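How Does a Warehouse Find Your Stuff?

Say your family orders a pack of markers on a computer. The markers are not sitting in a shop window somewhere. They are in a warehouse, a very large building where things wait until someone wants them. A warehouse can hold thousands of different items. So how does anyone find one pack of markers?

Every spot has an address

Your home has an address. It probably has a number, a street and a town. Shelves in a warehouse have addresses too. An address might look like this: 11-C-2. The first number tells you the aisle, the letter tells you the section, and the last number tells you the shelf. A worker who reads 11-C-2 walks to aisle 11, finds section C and looks on shelf 2.

The address is written on a label on the shelf. Next to it there is usually a barcode, a set of black and white stripes that a scanner can read. When the worker scans the stripes, the computer checks that it is the right shelf. If it isn't, the scanner beeps.

Is everything sorted by kind?

You might think all the markers go together, next to the pencils, with the paper close by. Some warehouses work this way. Others put new things wherever there is a free space. A box of markers could be beside a soup ladle and a bag of dog treats. This is called random storage.

It sounds messy, but the computer remembers every address. Mixed shelves can even help. If three kinds of blue marker are side by side, it is easy to grab the wrong one. It is hard to mix up a marker and a soup ladle.

Picking

Taking things off the shelves for an order is called picking, and the person who does it is a picker. At the Viritz warehouse in Zitville, a picker gets a list with up to 30 items on it. The computer puts the list in order so the picker can go up one aisle and down the next without walking back and forth.

Small things are hard to carry by hand, so they go into bins. Plastic bins are strong, they can be used again and again, and bins of the same size fit on the same racks.

Rollers and slopes

Have you ever pushed a heavy box across a carpet? It drags. The rubbing between the box and the carpet is called friction. Now think about pushing the same box over a row of pencils lying side by side. The pencils turn, and the box moves easily. Rollers do the same job.

Some racks have rollers on a slope. This kind is called a flow rack. Bins are put in at the high end and taken out at the low end. When the front bin is lifted out, gravity pulls the others forward and the next one rolls into its place. No motor is needed. 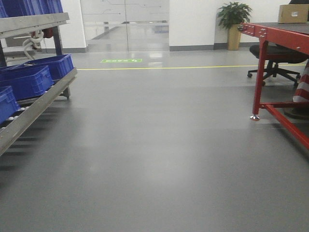
Dankwa, age 9, wrote in to ask why the bins don't all come flying out of the bottom of a flow rack, because that is what would happen with toy cars on a ramp.

There are two answers. First, there is a stop at the low end, a raised edge that the front bin rests against. The bins behind it rest against each other. Second, the slope is gentle. A steep ramp would make the bins go too fast, and a flat one would not move them at all. Racks for heavy bins sometimes have brakes built into the rollers as well.

First in, first out

A flow rack is good at one more thing. The bin that went in first is the one that comes out first. This matters for food, medicine and anything else that gets old. Supermarkets do this too. Workers often put the new milk at the back of the fridge so the older milk is sold first.

Packing and leaving

When all the items in an order have been picked, they go to a packing table. A packer chooses a box, puts everything inside and adds paper so that nothing rattles. Then a label goes on the outside with your address on it. Boxes going to the same part of the country are put on the same truck.

Try it at home

You need a large book, a few round pencils and a small box with something in it.

Put the box on the book and tip the book slowly until the box slides. Look at how steep the book is. Now lay the pencils across the book, hold them still and set the box on top. Tip the book again and let go of the pencils. Does the box start moving sooner this time?

Words to know

Aisle: a path between two rows of shelves.
Barcode: stripes that a scanner can read.
Friction: the rubbing that slows things down when they slide.
Picker: a person who collects the items for an order.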